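Flodham House Residence
Gallery: The Shared Kitchens

The shared kitchens at Flodham House were refitted over the course of the past year and are now open to all residents. The program covered the counters, the wall finishes and the storage on every floor, and was carried out by Hivberg, the residence's contractor for interior works. The total area of new counter and wall surface is 391 square feet.

This page presents the kitchens as they are equipped for daily use. Residents are asked to read the notes with each entry, as several of them concern the care of the surfaces and the return of shared items. The gallery was last revised on 31 March 2020.

Counters
The new counters have a white, marble-patterned surface with gray veining. They should be wiped with a soft cloth and mild soap after each use. Scouring powders and bleach are not permitted. Hot pots must be set on a trivet, and food must be cut on a board at all times.

Wall finish
The wall behind each counter is covered in stone-look tile in beige, tan and gray. The texture holds grease more readily than a smooth tile does. A soft brush is kept under each sink for this purpose, and the walls are cleaned in full every October.

Storage
Each kitchen has been supplied with small wooden storage units from Berhe. The units are meant for dry goods in sealed packaging and for items in common use. Fresh food belongs in the refrigerator assigned to the resident's room. Unlabeled food is removed at the end of each week.

Preparation area, second floor
The preparation area is arranged so that a cutting board and dry goods are within reach of one another. Drawers should be closed after use and boards returned to the counter once they have been washed and dried by hand.
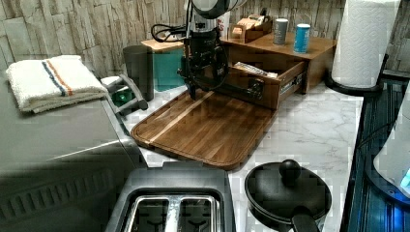

Preparation area with wooden cutting board and organizer, drawer open. The groove around the edge of the board is intended to catch juices.

Boards and small items
Wooden boards must not be left to soak or placed in the dishwasher. They are treated with Jokska board oil, which is available at the front desk. Cups, trays and racks that belong to the kitchen are to remain there and may not be taken to individual rooms.

Requests
Requests for repair or replacement may be submitted at the front desk or by calling extension 305. Please state the floor and the item concerned.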